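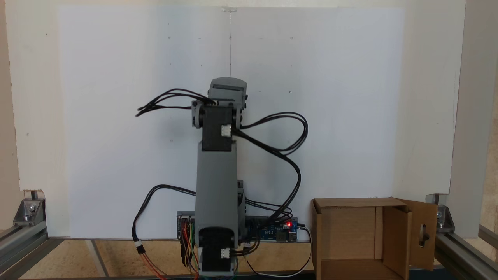 Visitación Valcárcel

79 shares

Jurkura evening course, Unit 4: Wires, connectors and the order of the table

In the last unit we spoke about voltage and about how to read a small diagram. Today the subject is more modest. We will speak about the wires themselves, how to lay them, how to name them and how to put them away. Many students think that it is housework and want to go directly to the code. I ask you to have patience for one evening.

1. Two families of wire

On our tables you will meet two families. The first one is the black cable with a white connector at the end. It goes to the servos, and it is made to stay in its place. The second one is the jumper wire, thin and colored: red, orange, yellow, green, brown, black. It goes to the pins of the boards, and it comes out very easily, also when you don't want it.

Please treat them differently. A black cable can make a wide loop in the air and nothing bad happens, if the loop has space. A jumper wire should hang with no weight on it. When you move a board, put one hand below the jumper wires and move everything together.

2. Colors

In this course red is for positive and black is for ground. It is our agreement, and the manufacturer of your part did not sign it, so read the sheet of the part each time. For signals you can choose yellow, green or orange. Write in your notebook which one you have chosen and keep it until the end of the unit.

Pay attention where a black cable meets a white inline connector and continues as red and black. At the junction, follow both wires with the finger from one end to the other before you connect the supply. I have taught this course for several years and I still do it with the finger.

3. Loops

A cable which is too short will pull. A cable which is too long will catch on something, normally your sleeve. Between these two we prefer the long one.

When you have made your loops, move by hand, with the power off, each part that can turn. Look at the loop while you move. If it becomes straight at any point, give it more length. If it touches the table, it is permitted, but it must not pass under anything heavy.

Do not tie the loops on the first day. The plastic ties come in Unit 6, when the positions are decided. Before that, a small piece of paper tape is enough.

4. Connectors

Hold the connector by its white body and pull straight. Don't pull by the wire. If it is hard, move it a little to one side and to the other side, and ask for help before you take the pliers.

A small red light on a board tells you that the board is receiving power. It doesn't tell you that the rest is well connected - this confusion is in the exercises of every group. Remember also the opposite habit: if any light is on, hands stay away from the connectors.

5. The background and the light

Put a large white board behind your work. Black wires on a dark wall disappear, and you will lose time looking for one which is in front of your nose. On white you can follow each one with the eye. In the Gilora room the boards are kept standing behind the door. Take one by two sides, and don't write on it with permanent marker.

6. Boxes

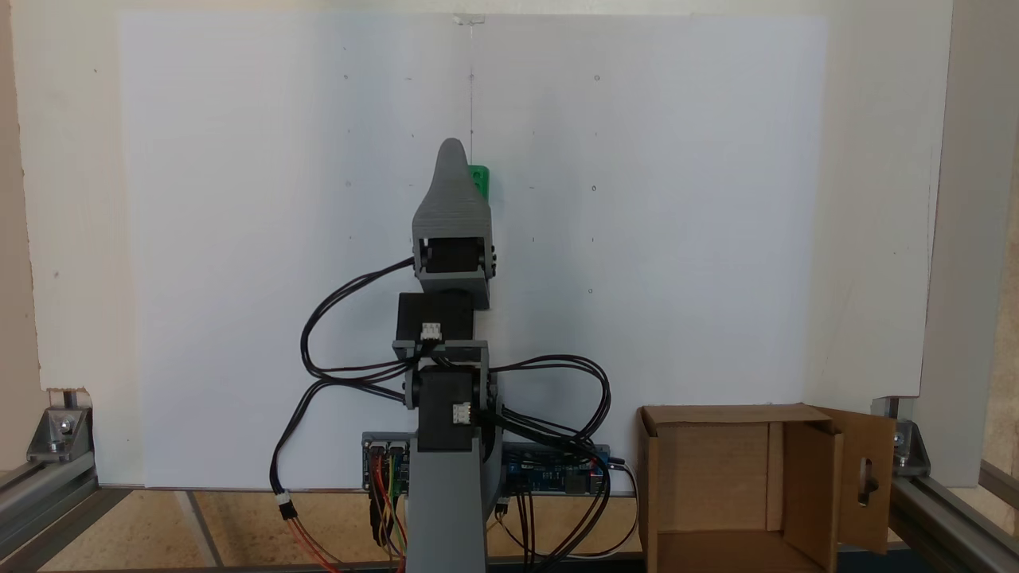
A cardboard box is sufficient for a student's material, and it is better than a drawer, as you can carry it home. Choose one with a divider inside. On one side of the divider go the black cables, on the other side the jumper wires. If they are together for one week you will need an evening to separate them.

Leave the box open at the right of your place while you work, with the front flap folded down, so your hand enters without hitting the edge. Left-handed students put it at the left. Before closing, look that no wire is between the flaps. Write your name on the outside, on the long side, with letters that Patricio Prieto can read from the door (he opens the room and gives out the boxes).

Spare connectors are bought for all of us from Echevarría in October. If you break one, tell me and take another. There is no fine.

7. Exercise for the next session

Draw your table as seen from the front. Put each board, each connector and the path of each wire, with its color. Use a pencil. Then disconnect everything, put it in the box, and build it again only from your drawing. Note each moment when the drawing was not enough for you.

Bring the drawing, not a clean copy. The corrections are the part that I want to read.

40 comments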